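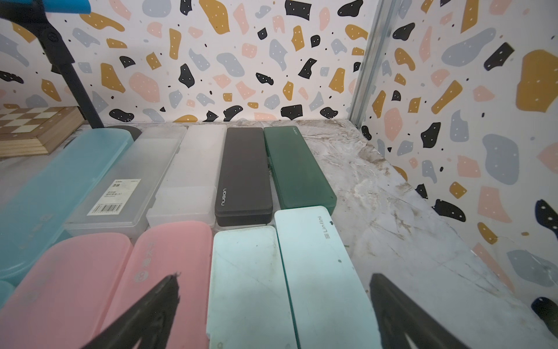
Pencil cases on a marble-patterned tabletop, terrazzo-style paper on the walls.

Terrazzo is back. Again. And this time most of it is paper.

Real terrazzo is stone chips set in cement, then ground flat and polished - heavy, slow, not cheap. The printed kind comes on a roll and goes up in an afternoon. Guess which one the renters of Kiltosel are buying.

At Cletum, a wallpaper shop near the old bus station, terrazzo prints now take up a whole aisle. Mustard, salmon, gray-blue on cream. A roll starts at 16 dollars. Two years ago they stocked one pattern and it sat there. Now the Monday delivery is mostly gone by the weekend, and the peel-and-stick goes first.
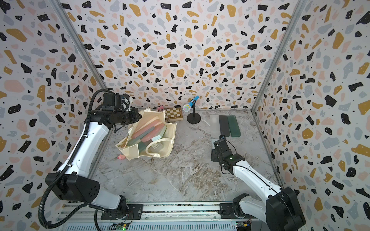
The trick is scale. Big chips in a tiny bathroom look like confetti, small chips across a long hallway turn to gray mush. Sumampouw, the print studio that supplies Cletum, draws its chips by hand and scans them, so the repeat is harder to spot. Nearly 48 inches before it comes round again. Cheaper rolls repeat at 20 and you will see it, usually from the sofa.

Marble prints have had a simlar ride. Contact paper on counters, vinyl on desks, veins in gray or brown. Put the two together and it can get loud fast - pick one to be quiet.

Corners are where it goes wrong. Paper lifts, edges curl, steam gets in behind. A thin metal trim helps. So does decent paste, and leaving the stuff alone over night before you start poking at the seams.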